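Textiles 2: Printed Cloth
Handout 6, Abou Jaoude Building, room 8

Reading the repeat

Every printed cloth has a repeat, the smallest block of pattern that tiles to cover the whole length. Measure it in both directions, along the selvage and across it. Write both figures in your notebook before you cut anything.

Block repeat: each unit sits directly beside and under the last. Easy to match at a seam.
Half-drop: each new column starts halfway down the one before. Allow one extra repeat per panel.
Tossed: motifs point in all directions. Used a lot for small goods, as pieces can be cut at any angle.

Ground and motif

The ground is the base color. On a dark ground, light motifs are either discharge printed (the dye is removed, then replaced) or printed with opaque pigment. Pigment feels stiffer to the hand. Check the back of the cloth: discharge usually shows through, pigment usually does not.

Scale changes with drape. A small dense print reads as texture once the cloth is gathered, and single motifs are only clear where it lies flat.

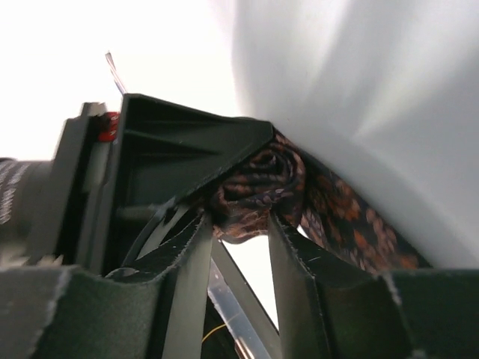

Fig. 2. Small print on a dark ground, bunched and flat.

For next class

Bring two swatches from the Brenerton sample box, one half-drop and one tossed. Draw the repeat of each at full size. Drawings go in the Zisten folder.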